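I figured Mireille Rawashdeh would want to talk about robot arms. She wanted to talk about invoices! She does the equipment planning at Telberg, a small fruit packer, and she had her simulation runs open before I'd sat down.

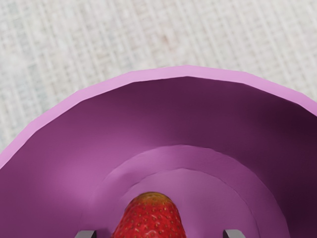 *Strawberry, bowl and fingertips in simulation.*

"Fingers first," she told me. "I priced the arm last."

The quote from Haddadin came to $2,987 for the gripper, plus $300 for spare pads (she'd guessed lower, and winced).

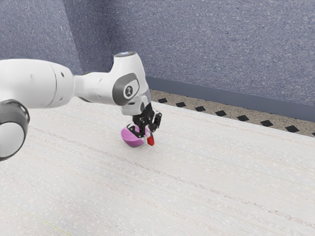 ## So, rent or buy?

Rent, for now. Stustow will lease her an arm for two months, and she can walk away after that. "I've bought a machine in August and hated it by fall," she said, laughing.

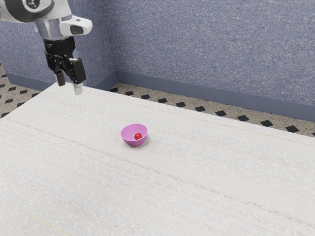 *Render: Mireille Rawashdeh / Telberg*

I asked what the simulator costs her. Mostly evenings, she said, and she'd still pay for a real trial at Jurkgate before signing.
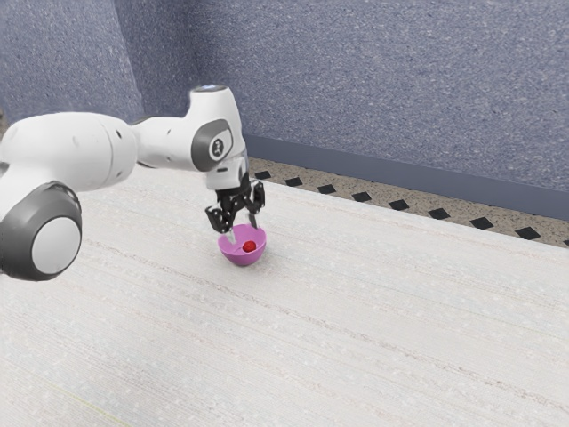
My own shop budget is tiny, so I pushed her on where to save. "Skip the fancy table," she said. Hers is plain and pale with one pink bowl on it, and she'd put the money into spare fingers. I went home and rewrote my list, and the new bench is off it.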